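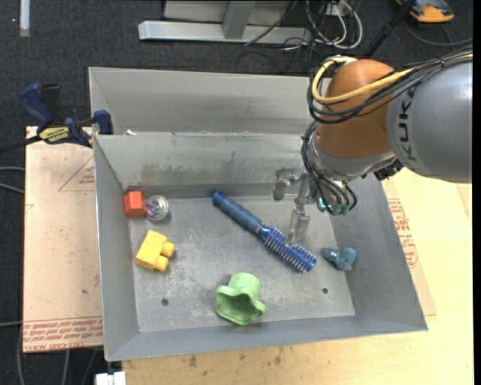 Gemum Robotics Lab — Bin Picking Group, Anholm site

Bench rules and good practice: your questions

We get asked the same things every time new people join the group, so we wrote the answers down. Please read the whole page before your first session with the arm. It's a lovely machine to work with, and most of these rules exist so that your results mean something when you look at them a month later!

Who is this page for?
Anyone who books time on the picking benches, including visitors from Raptis and students on short projects. If you only want to watch, the first two safety answers are enough.

Do I need training before I can run the arm?
Yes. You need the site induction and one supervised session. After that you may run saved programs on your own during staffed hours. Writing new motion code needs a second sign-off, which you can ask for in the same session if you feel ready.

Can I reach into the bin while the arm is powered?
No. Press stop, wait until the arm is still, check that the pendant shows the drives are off, and then reach in. This goes for a single dropped toy just as much as for a full reset. If you work in a pair, the person holding the pendant says "clear" out loud and the other person repeats it.

What speed should I use?
New programs start at 400 mm per second or below, measured at the tip of the gripper. Run five clean cycles at that speed before you ask for more. Plenty of our best work has been done slowly, and a slow arm is much nicer to debug.

Which objects can I use?
Anything from the Torar set, our shared collection of household bits and toys. We love odd shapes. A round hairbrush is a brilliant test piece: bristles at one end, a smooth handle at the other, and quite different to grip depending on where you go in. Clear balls are good for showing up weak spots in your vision code, and toy blocks with studs make you think about which face you're going for.

Please leave out glass, anything with a blade, anything with a battery inside, and food.

May I bring my own objects?
Please do! Put them through the intake tray first so they can be weighed, photographed and given a number. The upper limit for this gripper is 833 grams, and that is our house rule for every bench, whatever you have read in a data sheet.

How should I lay the objects out?
Tip them in from the tub and leave them as they land. It is very tempting to nudge a piece away from a corner because you know the fingers will struggle there. Resist! Corners and walls are where the interesting failures live, and a tidied bin gives you a score that won't hold up on anybody else's bench. If something lands outside the bin, tip the whole lot again.

Why does the bin have to be clamped?
A gripper that catches a wall can push the bin along, and then every saved position is wrong. Check each clamp by hand at the start of a session and again after any contact with a wall. If the bin has moved at all, run the calibration again before you record another pick.

The bin is scuffed and stained. Should I clean it?
Wipe out dust and crumbs, but leave scuffs and old marks alone. Real bins look like that, and we want our vision code to cope with them. Never repaint or line a bin without asking — it changes the background for everyone.

What do I check on the arm before I start?
Look at the cables around the wrist first. They should have enough slack to follow the last joint through its full turn without snagging. Then look over the fingers for cracks, and give each one a gentle wiggle with the drives off. Worn fingers go in the red tub, with a note of the bench and the program you were running.

What counts as a successful pick?
The object leaves the bin, stays in the gripper for 2 seconds, and is released inside the target bin. Lifting two objects together is a fail, even if both arrive. A pick that drops on the rim is also a fail. Log it anyway, please. Failed picks are some of the most useful data we have.

Can I stop a run that is going badly?
Always, and you never need to justify it. Mark the run as stopped, write one line about what you saw, and keep the file.

Can I leave a long run going overnight?
Not at present. Someone trained must be in the room whenever the drives are on. We're reviewing this in March, along with the fencing for the far benches.

How do I suggest a change to these rules?
Write it on the sheet by the door or bring it to the bench meeting. Several of the answers on this page began as a grumble from someone in their first week, so do speak up.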